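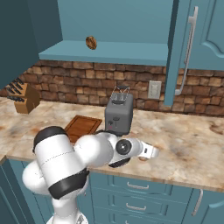

World Cinema Since 1945
Unit 6 handout: Regional film movements and the problem of naming them

Read this before the Friday screening. The set chapters are in the course reader, and the terms printed at the end will come up in the second essay.

1. What counts as a movement

In the first half of the course we used the word "movement" loosely. Italian neorealism, the French New Wave and the Brazilian Cinema Novo were all called movements, although they were organized in very different ways. Italian neorealism had no membership and no single manifesto. The French New Wave had a magazine behind it, and several of its directors had written criticism before they made features. Cinema Novo had directors who wrote openly about politics and about the conditions they were filming in.

For this unit, use the word for a group of films that share at least some of the following: a period, a place, a way of raising money, a set of collaborators, a style, or a stated position. Few groups share all of them. When you write about a movement, say which ones you are relying on. An essay that says "the movement rejected studio filmmaking" needs to show whether this was a choice of style, a shortage of money, or both.

2. Names given from outside

Many movements were named by journalists, festival programmers or later historians. The filmmakers often disliked the name. "New wave" is the most common case. The phrase was in use in the French press before it settled on cinema, and it was then borrowed for films from Czechoslovakia, Japan, Taiwan, Iran, Romania and elsewhere. The borrowing has practical effects. It helps a film get into festivals, because programmers and audiences think they know what kind of film they are being offered. It also sets up a comparison with France that may not be useful. The Japanese films grouped under the label were in several cases made inside a large studio, with studio money, and the studio itself promoted the phrase.

Points to look for when a film is described with a borrowed name:
Who used the name first, and in what language?
Did the filmmakers use it themselves, and when did they start or stop?
Which films from the same country and period are left out by it?
Does the name describe style, age, funding or something else?

3. State money and small audiences

Several national cinemas of the 1960s and 1970s depended on public funding. In Poland, production was divided among film units, each headed by an artistic director, and the units had some room to develop projects of their own. In Cuba, the film institute was set up shortly after the revolution and handled production, distribution and training. In West Germany, subsidies and television co-production kept many younger directors working when their films sold few tickets at home.

Public money solved the problem of production more often than the problem of exhibition. A film could be made, approved and sent abroad, and still play for a week in one theater in its own capital. When you read that a film was "widely seen," check where. Festival awards, foreign reviews and domestic attendance are three separate kinds of evidence and should be cited separately.

4. Working case: the Stolotari season

We will use the program booklet for the Stolotari season as our main document. Stolotari was a film society that ran screenings of regional cinema in a 230-seat hall. The booklet is in the reader, after the second chapter. It has program notes, a short introduction and a list of prints with their sources.

Read the introduction first. It groups the films under the heading "the other new wave" and then spends most of its length on directors who had studied in Europe. The program notes further on do something different. They discuss actors, music and local theater companies, and they hardly mention Europe at all. The two parts were probably written by different hands. Mark the places where they disagree.

The print list is also worth your time. Almost 600 people held memberships that year, and the society paid for shipping out of their dues. Long features that needed more reels were more expensive to bring in. Some choices that look like critical judgments may have been made on cost.

5. Two films for comparison

Surkero is set in a river town during a strike. Most scenes are played in medium shot, with non-professional actors and sound added afterward. Pay attention to the street noise, which stays at one level through changes of location.

Emo has a smaller cast and takes place largely in one apartment. The camera is on a tripod for nearly all of it. The long dinner sequence in the second half has very little cutting, and people enter and leave through a doorway at the back. Watch what happens to the conversation when the door is closed.

Both films were listed in the Stolotari booklet as examples of realism. For seminar, bring one page of notes on whether the word means the same thing in each case. Use specific shots. You may refer to the reader chapter on realism, but do not summarize it.

6. Screening and reading

Screening: Friday, 2 p.m., Appiah Hall. Surkero will be shown first, then a short break, then Emo. Both have English subtitles. The subtitles on Surkero are pale and hard to read from the back rows.

Library copies of both films are on reserve under shelf number 2415 and can be borrowed for two hours at a time. They can't leave the building.

Required: reader, chapters on realism and on festivals; the Stolotari booklet.
Optional: the interview section in the appendix. It is long and can be skimmed.

7. Terms

Film unit: a production group inside a state or studio system, with its own artistic lead.
Co-production: a film financed by companies or bodies from more than one country, or by a film company and a broadcaster.
Post-synchronized sound: dialogue or effects recorded after shooting and matched to the picture.
Art house: a theater, or a circuit of theaters, showing films outside the main commercial release. Also used for the films themselves; avoid this second use in essays unless you define it.
Program note: a short text given to an audience before a screening. Treat it as a primary source when you are studying how a film was presented.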